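Okay, I have been sitting in the reading room at Strachan since 9 this morning and I have to tell somebody about this hymnal. Thread, and sorry in advance for the length!

So the Kanine congregation printed its own hymnbook in 1848. Words only, no music, small enough for a coat pocket. I'd seen it mentioned in footnotes for years and assumed every copy was gone. Strachan has 2 of them.

The first one is clean and tight and looks like it was never opened. Lovely, very useful, moving on.

The second one was USED. There's candle wax on the evening hymns. Somebody wrote tune names in pencil next to 83 of the texts, and that's the part I'm so excited about, because the book never says what anything was sung to.

Quick background: in a words-only hymnal you matched the text to any tune with the same meter. The leader picked one and off you went. So the same hymn could sound cheerful in one town and like a funeral in the next, and usually we have no idea which.
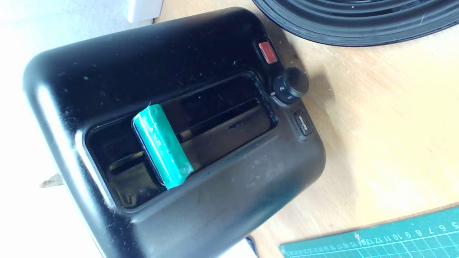 Did the people in the pews need to know how to read music?

Most of them learned the tunes by ear. The leader sang a line, everybody sang it back, and after a few years of Sundays you had a big stock of melodies in your head without ever seeing a note.

Back to the pencil. One tune shows up over and over under the name "Flandden." I can't find it in any tunebook I own. My guess is a local name for something better known — people named tunes after their own towns all the time — but I'd love for it to be a real homegrown melody.

It's mostly next to the long, slow psalm paraphrases, and twice next to communion hymns. So probably a serious tune, something you could lean into.

The print run was around 700, according to a note pasted inside the back cover. For a church that size that's a lot of books! I wonder if they were sending them out to the Lolter churches too, since they shared a minister for a while.

Next up is the Lolter minute book, which I get to see this afternoon. If they argued about the singing (and churches always argue about the singing) there may be tune names in there.

If your family church has an old words-only hymnal in a cupboard, please look for pencil marks. Margins, endpapers, all of it. And if you see "Flandden" anywhere, send me a message, any hour — I mean it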